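3.2 Garments and work surface

The second part of the study concerned how small mixed loads of household clothing are laid out before folding. Garments were drawn from the Niltent collection, which holds 587 catalogued items, and were grouped by cut, weight and stretch following the scheme set out by Makori. Socks were kept in the collection as single items – pairing was treated as a separate task and is reported in Section 5.

All sorting was done on a pale table placed against a plain wall. Figure 4 shows the surface at two moments of the same session.
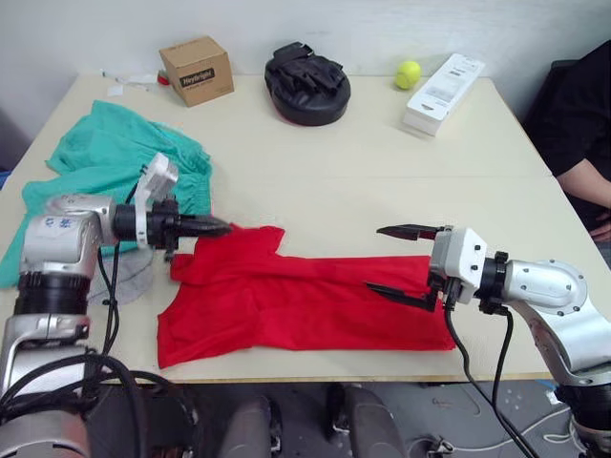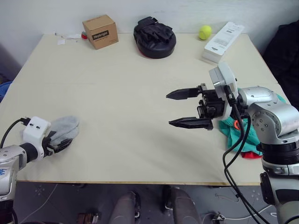 Figure 4. Clothing on the sorting table. First panel: a red garment spread flat, with a teal-green garment in a loose heap to its left. Second panel: a light grey sock lying against the tabletop.

The red garment in the first panel illustrates what we term the 'sideways lay', in which the body of the item runs parallel to the front edge of the table. Long, shallow creases remain along the fabric in this position. Under the Stollov scale such creases are scored as minor and no further smoothing is called for before the first fold. The teal-green garment would be scored higher, as its panels are wrinkled and its gathered band draws the cloth together along one side.

Small items presented a different difficulty. A sock has little area to flatten, and the main question is the direction of the toe. In the second panel the rounded toe points up and to the right, with the fabric slightly bunched. We recorded toe direction for every sock in the set and compared the results with those of Olatunji, whose 14 sorting sessions used a darker surface and a single type of garment.

Each layout was then entered in the Distitz record sheet, which allows for 500 entries per load type. Where two garments touched or overlapped, both were entered on one line and marked as joined. The treatment of joined entries is described in Section 3.3.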